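The result came in at four in the afternoon, and Solange Carré read it twice before she called anyone over.

The policy trained on 500 demonstrations had beaten the policy trained on 700. Same network, same task, same table. The extra 200 had made it worse.

"Check the seeds," Hugo Huet said.

"I checked the seeds."

"Then it's the split."

"It isn't the split."

He pulled up a chair anyway. Hugo had collected most of the extra episodes himself in July, when the rest of the Hisus group was away, and he had a stake in them. He scrolled through the success rates and said nothing for a while. Down the hall someone was running the old Millet arm through its homing routine, and it clicked at every joint.

"What did I do differently?" he asked.

"I don't know yet."

She opened the episodes one at a time and let them play on the left monitor. Approach, close, lift, place, open, retreat. She was bored by the tenth and kept going. 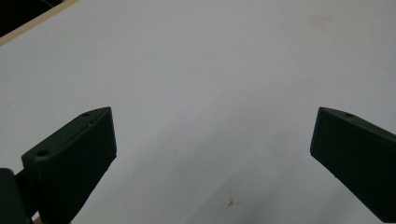 Solange's idea was that the trouble lay in the endings. The group labeled each episode from the first motion to the last, and the last motion was whatever the operator decided it was. In the early set the operators had stopped soon after letting go. Hugo had let his run on. He had held the fingers wide apart over bare white table, with nothing between them but a gray shadow and a little brown stain, and he had stayed there. Four seconds, in some cases. The network had learned to stay there too.

"I was being careful," Hugo said. "Zawadzka told us to leave a margin."

"Teodor meant half a second."

"He didn't say half a second."

She wrote a filter that trimmed everything after the release, and she set both policies to train again overnight. It took her 2 tries to get the filter right. The first one threw away the approaches as well, so that the whole set was nothing but closing and lifting.

Hugo stayed to watch the loss curve, though there was nothing to see in it for the first hour. He ate a sandwich over the keyboard.

"If it comes back up," he said, "do we put it in the paper?"

"As a paragraph."

"With my name on it?"

"Your name is already on the paper, Hugo."

He thought about that — she could see him thinking — and went to find his coat.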